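흰색 작업대 상판의 일상 청소 및 얼룩 제거 방법

필레이(Pilley) 공동작업동 시설이용안내
최종 개정 05/01/2020

1. 적용 범위

본 안내는 필레이 공동작업동에 비치된 흰색 작업대 상판의 청소 절차를 정한 것입니다. 이용자가 사용 종료 시 직접 시행하는 일상 청소와, 얼룩이 발견되었을 때 시행하는 부분 청소를 다룹니다. 상판의 연마, 재도장, 교체는 시설관리실 소관이며 이용자가 임의로 시행할 수 없습니다.

비아르나손(Bjarnason)실의 석재 상판에는 별도 지침이 적용됩니다. 석재 상판에 본 안내의 3항과 4항을 적용하지 마십시오.

2. 준비물

극세사 천 두 장(마른 천, 젖은 천)
부드러운 솔
중성세제 원액
미지근한 물
플라스틱 주걱
니트릴 장갑
사용 기록지(페라리(Ferari) 서식 14호)

준비물은 각 실 출입문 옆 수납장에 있습니다. 천은 색으로 구분되어 있으며, 파란색 천은 상판 전용, 회색 천은 다리와 하부 틀 전용입니다. 회색 천으로 상판을 닦으면 미세한 긁힘이 생길 수 있으므로 혼용을 금합니다. 사용한 천은 수납장에 되돌려 놓지 말고 세탁함에 넣으십시오.

금속 수세미, 연마제가 든 가루 세제, 염소계 표백제, 아세톤은 사용할 수 없습니다. 개인이 가져온 세제 또한 성분과 관계없이 사용할 수 없습니다.
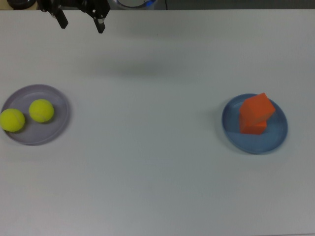
3. 일상 청소 절차

3.1 상판 위의 개인 물품과 자재를 모두 옮깁니다. 고정 설치된 장비와 그 배선은 이용자가 분리하지 않으며, 장비 주변은 손이 닿는 범위까지만 닦습니다.

3.2 부드러운 솔로 부스러기와 먼지를 안쪽에서 바깥쪽으로 쓸어 모읍니다. 입으로 불거나 압축 공기를 사용하는 것은 금합니다.

3.3 중성세제를 희석합니다. 대용량 분무기를 사용할 때에는 물 235밀리리터에 계량 마개 한 번 분량을 넣습니다. 소형 분무기를 사용할 때에는 물 149밀리리터에 계량 마개의 안쪽 눈금까지만 넣습니다. 희석액은 당일에 한하여 사용하고 남은 것은 개수대에 버립니다.

3.4 희석액은 상판에 직접 뿌리지 말고 파란색 천에 뿌립니다. 천에서 물이 떨어지지 않을 정도가 적당합니다.

3.5 상판의 긴 변과 나란한 방향으로 한 줄씩 닦습니다. 원을 그리며 닦으면 건조 후 무늬가 남습니다. 한 줄이 끝나면 천의 깨끗한 면으로 바꾸어 다음 줄을 닦습니다.

3.6 깨끗한 물로 적신 천으로 한 번 더 닦은 다음, 마른 천으로 물기를 제거합니다. 테두리 이음매에 물기가 남지 않았는지 손끝으로 확인하십시오.

3.7 상판이 완전히 마르기 전에는 종이, 골판지, 염색된 직물을 올려놓지 않습니다.

비스듬한 빛에서는 정면에서 보이지 않던 얼룩이 드러납니다. 천장 조명을 켠 상태에서 상판 높이로 시선을 낮추어 양쪽 끝에서 한 번씩 살펴보십시오.
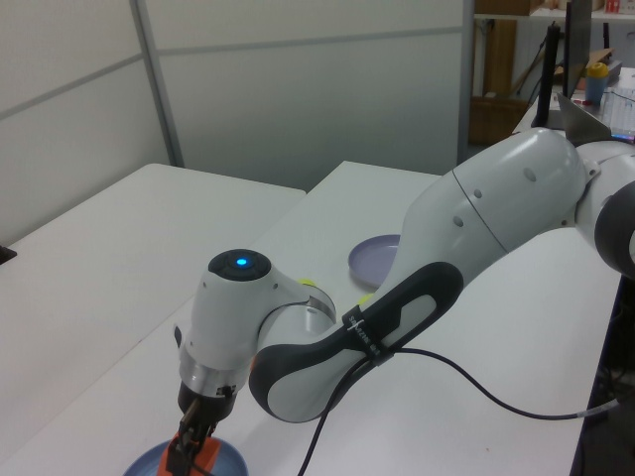 흰색 상판 위로 뻗은 로봇 팔과 검은색 케이블

4. 얼룩 종류별 처리

4.1 연필 및 흑연
마른 천으로 가루를 먼저 털어낸 후 희석액을 묻힌 천으로 가볍게 누릅니다. 처음부터 문지르면 흑연이 넓게 번집니다. 지우개를 사용할 경우 흰색 지우개만 허용됩니다.

4.2 유성 필기구
중성세제 원액을 천 모서리에 소량 묻혀 얼룩의 바깥에서 안쪽으로 닦습니다. 지워지지 않을 때에는 비치된 피방스(Fivance) 얼룩 제거액을 사용할 수 있습니다. 사용 전에 상판 뒷면 모서리에서 변색 여부를 확인하고, 장갑을 착용하며, 창문을 열어 두십시오. 제거액을 닦아낸 자리에는 3.6의 물 닦기를 반드시 시행합니다.

4.3 접착제 및 테이프 자국
굳은 접착제는 플라스틱 주걱을 눕혀서 떼어냅니다. 칼, 자, 가위 등 금속 도구를 사용하지 마십시오. 테이프는 상판과 가능한 한 평행하게, 천천히 당겨 제거합니다. 끈적임이 남은 부분에는 미지근한 물을 적신 천을 11분간 덮어 두었다가 닦습니다. 같은 자리에 이 방법을 반복할 때에는 상판을 한 차례 말린 뒤 시행합니다.

4.4 커피, 차, 음료
발견 즉시 마른 천으로 흡수한 후 3.4부터 3.6까지의 절차를 따릅니다. 작업실 내 음료 반입은 뚜껑이 있는 용기에 한하여 허용됩니다.

4.5 고무 자국
고무 받침이나 매트를 오래 둔 자리에는 누런 자국이 생길 수 있습니다. 이는 표면 오염이 아닌 변색인 경우가 많으므로 한 차례 닦아 변화가 없으면 작업을 중단하고 기록지의 '변색' 항목에 위치를 표시하십시오.

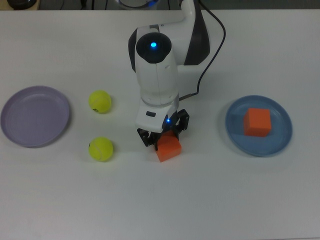

5. 긁힘 및 파손의 확인

청소를 마친 후 상판의 상태를 확인합니다. 손톱이 걸리지 않는 얕은 긁힘은 기록만 하면 됩니다. 손톱이 걸리는 긁힘, 테두리 들뜸, 모서리 깨짐이 있는 경우에는 기록지 작성과 별도로 시설관리실에 신고하여야 합니다.

파손 부위를 테이프나 접착제로 임시 보수하지 마십시오. 들뜬 테두리는 누르거나 당기지 말고 그대로 두며, 그 구간에서는 물을 사용하지 않습니다. 깨진 조각이 남아 있으면 봉투에 담아 기록지와 함께 제출합니다.

이용 전부터 있던 손상을 발견한 경우에도 신고하여 주시기 바랍니다. 이용 시작 전에 신고된 손상에 대해서는 이용자에게 비용을 청구하지 않습니다.

6. 정기 관리

시설관리실은 매년 8월 전체 작업대를 대상으로 정기 관리를 시행합니다. 해당 기간에는 실별로 이용이 제한되며, 일정은 각 실 출입문에 게시됩니다. 작업대 위에 자재를 보관 중인 이용자는 게시된 날짜 전까지 자재를 옮겨야 합니다. 보호용 매트도 함께 회수하여 주십시오.

정기 관리에서는 수평 조정, 하부 나사 조임, 테두리 점검을 실시합니다. 상판이 기울거나 흔들리더라도 이용자가 다리의 높이 조절부를 돌리는 것은 허용되지 않습니다.
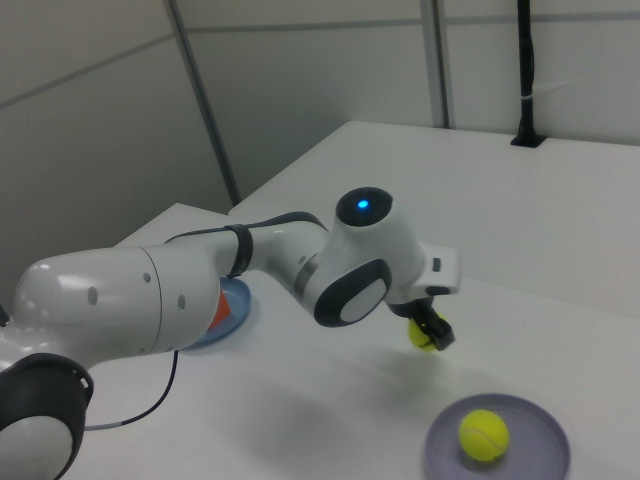 흰색 작업대와 로봇 팔

7. 기록지 작성

페라리 서식 14호에는 실 이름, 작업대 번호, 사용한 세제, 얼룩의 종류와 처리 결과를 적습니다. 얼룩이 없었던 경우에도 '해당 없음'으로 표시하여 제출합니다. 공란이 있는 기록지는 접수되지 않습니다.

얼룩의 위치는 서식 뒷면의 격자에 표시합니다. 출입문에 가까운 변을 아래로 두고 표시하며, 한 작업대에 얼룩이 여러 곳인 경우 각각 번호를 붙입니다. 잘못 기재한 부분은 두 줄로 긋고 다시 적으십시오.

작성한 기록지는 시설관리실 앞 접수함에 넣습니다. 피방스 얼룩 제거액을 사용한 경우에는 용기의 잔량을 함께 기재하고, 용기는 수납장 하단 칸에 세워서 보관하십시오.

관련 안내: 비아르나손실 석재 상판 관리, 작업실 이용 예약, 폐자재 분리배출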